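About Gultetti Basketball
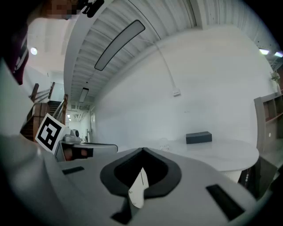

We started with six kids, one hoop and a gym slot so late in the evening that half the parents waited in the parking lot with their engines running. That was our first February. These days we have nearly 300 players on our lists, from second graders who can barely get the ball up to the rim to grown-ups who swore off the game after high school and then came right back to it. We play both kinds of basketball here, five-on-five and 3x3, and if you ask around the gym you'll get a loud argument over which one is better!

Our home is in Derkonley, a couple of blocks up from the old mill. The floor has been refinished, the baskets crank down for the little ones, and the scoreboard works on both sides again (thank you to everyone who put up with flip cards for a whole season). Come in by the side door on Chávez Street. The front door is only open on tournament mornings.

How we got going

Keir Rutherford had been running pickup games at the Derkonley courts for years when a few of the younger regulars asked whether he would coach them properly. He said yes before he had a gym, a ball rack or any idea what a permit cost. Lewis Leckie came on board that spring. He had refereed in the county league and knew how to build a schedule that didn't send one team across town three times in a week, and he still builds every one of ours by hand, in pencil, on graph paper.

The first real team lost its first eight games. We love telling people that, mostly for what happened in the ninth, when they were down by eleven at the half and won it on a put-back by a girl who had never scored before. She coaches our fourth graders now, and she brings up that put-back far more often than we do.

Why so much 3x3

We got hooked on it by accident. One summer the gym was closed for roof work and all we had was the outdoor half court, so we chalked an arc, read up on the rules and played that way until school started. The kids took to it right away. With three on a side you can't hide in the corner and hope the ball goes to somebody else. Everyone handles it, everyone guards somebody, and the twelve-second shot clock keeps you from standing around. Players who were shy in a full game were calling for the ball by the second week.

When the roof was done we went back to five-on-five and kept the 3x3 nights too. Our summer ladder grew out of that. Teams sign up with three players and one sub, play one another through the warm months, and finish with a full day of games and an awful lot of watermelon. Last summer 38 teams played in it, a couple of them made up of parents and their own kids, and one made up entirely of grandfathers.

What a practice looks like

We start with a ball in every hand. Warm-ups are dribbling games, tag with a live ball mostly, and they get noisy. After that come footwork and passing, then shooting in pairs, then small games with an odd rule thrown in: no dribbling, or left hand only, or a basket only counts if all three players touched the ball first. We scrimmage at the end of every practice, at every age. Kids come to play and we'd hate to send anyone home without a game.

Our coaches are a mix of teachers, former players, older teens who came up through the club, and a retired mail carrier with the best bounce pass in the building. New coaches spend a season beside an experienced one before they get a team of their own. We ask all of them to learn every name by the second practice, and they do.

Playing time

Through sixth grade, everyone plays equal minutes, and that goes for tournaments too. From seventh grade up, coaches have more say, but every player who comes to practice gets into every game. We post this on the gym door and repeat it at the parent meeting, so please hold us to it.

The Govis Cup

Our big event of the year is the Govis Cup, which we host in February in memory of that first gym slot. Clubs come from all over the area, and we run games from 8 in the morning until the last final is over, usually well after dark. There's chili, there's a free throw contest for anyone over sixty, and the trophy is a dented coffee urn that the winners get to keep for a year. They have to polish it before they bring it back. The Derkonley middle school band plays between the semifinals and they get better every year.

Fees and gear

We keep the fees as low as the gym rent allows, and nobody is turned away over money. Talk to Keir or Lewis, or drop a note in the box by the water fountain, and it stays between you and them. We also run a shoe shelf just inside the side door. Leave a pair your kid has outgrown, take a pair that fits. All we ask is that they're clean and that the laces match, more or less.

Come and try it

Your first two practices are free, at any age and any level. Bring water, indoor shoes and a T-shirt you don't mind sweating in. We have plenty of balls. Adults play at 8 in the evening, after the juniors clear out, and you can turn up on your own since we make the teams on the spot. If you'd like to coach, referee or learn to keep the scorebook, find Lewis at the table near the baseline. He'll have a pencil ready for you.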